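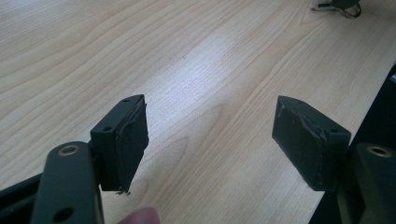 The table in the middle of the house

Štefánia Matoušek has eaten breakfast at the same table for most of her adult life, and she would like it to go on that way. When she moved from a farmhouse outside Goltside to a flat over a bakery, the table went up the stairs on its side with the legs off. The sofa did not come. Neither did the wardrobe, the piano stool or most of the books.

"I could buy another sofa," she says. "I didn't want to sit at somebody else's table."

Plenty of people feel the same, and yet the kitchen table has had a difficult few decades. Houses were built with smaller kitchens, then with breakfast bars, then with islands. People began eating on trays, on the settee, at desks. Estate agents in Goltside still measure a kitchen by whether it will "take a table", but many of the flats finished along the river there will not.

Now the table seems to be on its way back, and the people who mend and sell them have noticed first.

A trade in old tops

Matěj Brabec runs Arkow, a repair workshop on the edge of the town. He started with chairs. Chairs break in ways that are easy to see, and customers bring them in quickly, usually after someone has ended up on the floor. Tables come in more slowly. A family will live with a wobble for 12 years, folding up bits of card, before anyone thinks of paying to have it put right.

What they bring is seldom valuable. Brabec says that people apologise for their tables as they carry them in, explaining that it was cheap, or that it came with the house. A good part of his work is veneer, a thin sheet of real wood glued over something less handsome. It was looked down on for years, and he thinks unfairly.

"They'll say it's only veneer, as if they'd been cheated," he says. "Some of the nicest grain I see is on veneer. You'd never get it in a plank at a price anyone here could pay."

The trouble is that veneer does not forgive heavy sanding. Owners who have watched someone strip an oak door go at it with the same machine and are through to the core before the kettle has boiled. Brabec keeps a row of such tops against the back wall. He can patch a corner or a scorched ring, but a hole in the middle of the table will always show to the person who made it.

His advice for a dull top is to clean it properly first. Use a damp cloth with a little washing-up liquid, then a dry cloth, and leave it overnight. Many tables he is asked to refinish are wearing years of spray polish, and under that they are fine. If there is a white ring from a hot mug, it is generally in the finish and not in the wood, and can be eased out with patience. Black marks go deeper and are a job for a workshop.

Pale and dark

Fashion has moved towards light wood, as anyone who has been in a furniture shop lately will know. At Baláž, the biggest showroom in Goltside, the dark tables have been pushed to the back by the lifts. Dagmar Šimko, who buys for the dining floor, expects them to come forward again in time. She has seen it happen once already.

Pale tops suit small rooms, she says, and they hide dust. They are less good at hiding tea, beetroot and felt-tip pen. They also throw back a great deal of light when they are placed under a window or a bare bulb, and customers ring up about it. A lamp hung lower, or with a proper shade, usually settles the matter. So does a tablecloth, though she has trouble persuading anyone under 50 to buy one.

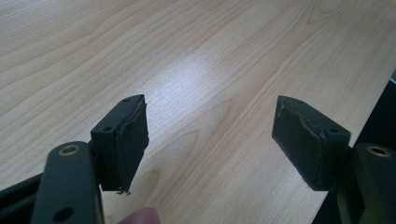 The other complaint is size. People measure the table and forget the chairs. A person needs room to push back and stand up, and someone else may want to get past with a hot dish. Šimko tells couples to lay newspaper on the kitchen floor in the shape of the table they want, put the chairs round it and live with it for an evening. A fair number come back and order the next size down.

Round tables are sold on the promise that they save space. They do in a square room. In a long, narrow kitchen of the sort most Goltside terraces have, an oblong table with one end against the wall will seat 4 and leave a path to the back door -- and it can be pulled out when there is company.

What goes on there

Zdeňka Zeman grew up in Rasach, further up the valley, in a house with a dining room that was used at Christmas and for funerals. Everything else happened in the kitchen. Her mother cut out dresses on the table, her father did the accounts for the bus company on it, and the dog was clipped on it, on a sheet, in the spring.

She now collects stories of this kind for the local history group in Rasach. The recordings began in February as a project about cooking, but people kept wandering off the recipes and on to the furniture. They could not always remember what was served at a wedding. They could nearly always say where they had sat.

Places matter more than she had expected. In several of the families she has spoken to, a chair was left where it was for years after the person who used it had died, and no one was told to leave it. One man described coming home from the army to find his younger brother in his seat. They did not speak until the pudding.

Vendula Hubáček's family had the opposite habit. There were more children than chairs, and whoever was last in stood at the dresser. She has three children of her own and a table that could seat twice as many, bought second-hand from a school that was closing. The underside is covered in names. She has never cleaned it, and her youngest has added his.

Homework is done there, and so is the ironing, on a folded blanket. Meals are fitted in between. Hubáček does not hold with the idea that a family must eat together every night -- with her shifts at the hospital it cannot be done -- but there is always somebody at the table when she gets in, and she sits down with them before she takes her coat off.

Back over the bakery, Štefánia Matoušek's table has needed one repair since the move. A leg had worked loose on the stairs, and Brabec came up with his glue and clamps and told her to leave it alone until the next day. She had her breakfast standing at the window, and did not enjoy it.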